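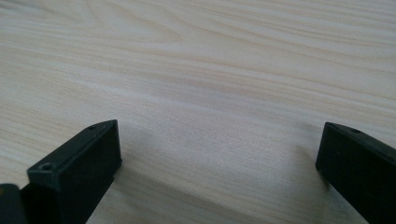 How a District Remembers a Premier: Obituaries and Public Mourning in Girton
Student project report, Public Affairs and Local History
Isla Niven and Faustino Ocampo
Supervisor: Horácio Esteves
3 January 2022

1. Background

Bernardo Marinho served as premier for two terms and died in August at his home in Trurkura. He was born in Girton and went to school there until he was 14. Our project looked at how the district marked his death and which parts of his career people chose to talk about.

2. Method

We read 80 notices and letters printed in the Girton and Trurkura papers in the month after the funeral. We also copied the condolence book kept at Erum town hall, which has 3641 signatures, and interviewed Adelino Barreto, who ran Marinho's first campaign office.

Each notice was sorted by its main topic. Where we disagreed, we read it again together and settled on one label. 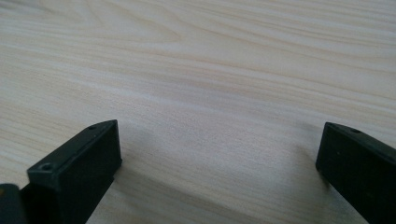 Figure 1. Tabletop, pale wood grain.

3. Findings

Most letters were about local matters, mainly the hospital at Nicholas and the rail line. The 3 budgets he is best known for elsewhere were hardly mentioned. Writers from Trurkura were more critical, and several brought up the closure of the cannery. Mr Barreto told us the first campaign was run on a budget of $100 and a borrowed car.

4. Limits

Both papers cut letters for length, and we only saw the printed versions. Many of the entries in the condolence book are a name with no comment, so we used it for home towns only. We did not get a reply from the Nicholas branch of his party.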